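Stop Making Me Log In to Pay for Parking

I have 187 passwords. I know this because my browser told me, in a little gray box, with a warning triangle, and then offered to check all of them for "weaknesses." I closed the box. I had a meter to pay.

The meter is where this starts. Downtown, by the library, the city pulled out the coin meters in April and put up signs with a square code on them. You scan it, you get a page, the page wants you to download Akande. Akande is the parking app. To park for 2 hours you need an account, and to have an account you need an email, a phone number, a plate, a card, and a password with a capital letter and a symbol but not that symbol. Then it sends a code to your phone. Then it asks if it can know your location always. Always! I'm parked. I'm right here. I'll be here till four.

It was raining, by the way. Woman behind me, same thing, holding her phone under her coat, asking me if I'd gotten the code yet. I had not gotten the code yet.

I used to pay that meter with whatever was in the cup holder. Fifteen seconds, maybe. Sometimes it ate a quarter and you hit it. It did not want to know my birthday.

So this is a complaint about accounts. Not about phones, I like my phone. Not about computers either, I've worked on one all day for most of my adult life. Accounts. The idea that before I can buy a thing, or turn on a thing, or see what a thing costs, I have to first become a member of the thing.

List from the last month, no particular order. The dentist (a portal, because the forms are in the portal). The dentist's other portal, for the bill. A pizza place. The pool. A lamp. The company that delivers the dog food and the different company that says where the dog food is. My pharmacy moved everything onto Wellix, which meant my old log in died and my refills were "being migrated," and for a week and a half I could see my own blood pressure pills listed on a screen and could not make anybody give them to me. The pharmacist was lovely about it. She couldn't get into hers either.

The lamp I want to talk about. It's a Grinico, it was on sale, it's a nice looking lamp. There's no switch. I looked for the switch for a good long while, felt all along the cord like an idiot. The switch is in the app. The app needs an account. The account needs the lamp to be on the wifi, and the lamp only likes one kind of wifi and my router makes the other kind, or makes both but calls them by the same name. I got it going eventually. Then the wifi went out in a storm and I sat in the dark next to a lamp that had power. I had power! The fridge was humming. I read by the light of the stove hood.

People will tell me I should of read the box. Fine. The box said "works with your home."

And look, I know the case for the other side because I've had it explained to me, patiently, by people younger than I am. Accounts keep your stuff safe. Accounts save your receipts. You can see your parking history. I have never once in my life wanted to see my parking history. Where would I go with that? Who am I showing it to?

Some of it I'll grant. My bank should have a login, obviously. My email. The doctor, sure, one doctor, one door. If there's something private behind the door then put a lock on it, I want the lock. My gripe is with locks on doors that have nothing behind them. There's nothing behind the pizza door except pizza.

What's behind it for them is me, of course. An address they can write to. I bought one pair of rain boots from a shop up in Skamasness, had to register to get through checkout, and they have since written to me more often than my brother has. Boots news. A survey about the boots. A birthday coupon, on the wrong birthday, since I put in a fake one, and now I feel bad about lying to the boot people. I tried to unsubscribe. To manage my preferences I had to log in.

What gets me is the drift of it. It came on so slow. A grocery store card on your keychain, okay, saves you 400 pennies on a ham. Then the card is an app. Then the sale price is only in the app, and the shelf tag has the two prices on it, the one for members and the one for whoever doesn't want to stand in aisle six typing. My neighbor across the hall is past eighty and pays the second price for everything. She pays more for soup because she has a flip phone. I don't know what you call that but it's not a discount.

And the time. There's always a pitch about how much time this saves. I've been keeping rough tabs and it doesn't save me any. It moves the time around. The clerk used to do the typing and now I do the typing, at night, on the couch, on a keyboard the size of a cracker, and if I get it wrong 3 times I'm locked out till morning for my own protection.

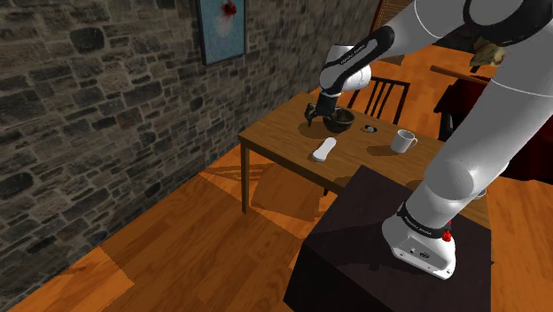 Chores are what I think about when I hear "saves you time," and I think most folks do. The dishes, the floor, the laundry, the trash. Dull stuff you do with your hands. The promise has always been that somebody clever would take that end of it and leave us the rest of the evening. A machine coming in over the dining table to get the bowl, like the white arm in that computer-made room, with its two dark fingers open right at the rim – that's the picture everyone's carried around since they were kids, more or less, and I'd take it tomorrow. I'd give it my bowl. What I got in the meantime is a whole new chore, and it isn't even a chore you can do while listening to the radio. You can't half-listen and find all the squares with a bus in them.

I'd also bet real money that when the table-clearing thing does turn up in stores it'll want my email first. I'll be standing in my kitchen with dirty dishes waiting for a six digit code. It'll expire. I'll ask for a new one and type in the old one by mistake.

Anyway. What do I want. I've been asked this, usually in the tone people use on a man yelling at a cloud.

I want a guest button. That's most of it. Everything that sells a thing should have a button that says go ahead as a guest, and it should be the same size as the other button and the same color, not a tiny gray line of text at the bottom under the part where you sign up with your thumbprint. Some places have it already and they seem to be doing fine. The hardware store has it. I go to that hardware store more than I need to.

I want a switch on the lamp. Physical. On the cord, on the base, I don't care. Anything that plugs into a wall should work at its one basic job when the internet's down, and if it won't, it should say so on the front of the box in letters as big as the name.

I want a way to pay for public things with public money. Coins, bills, a card you tap and walk off. A parking space belongs to the city, so does the pool. I shouldn't have to sign terms with some company to use a curb my taxes poured. I read the Akande terms finally, or I scrolled them, more than 15 screens on my phone, and somewhere in the middle I agreed not to sue over something in a state I've never visited. For a curb!

And I want a way out that's as short as the way in. If it took me one email to join, it should take me one to leave. No phone call. No "we're sad to see you go" with the cartoon. Delete me and be done.

None of that is hard. All of it used to be normal, which is what makes me so cranky, it's not like I'm asking for a flying car. We had guest checkout. It was called checkout.

I did get a ticket, at the meter. The code came through four minutes after the officer did. I can contest it online. There's a portal.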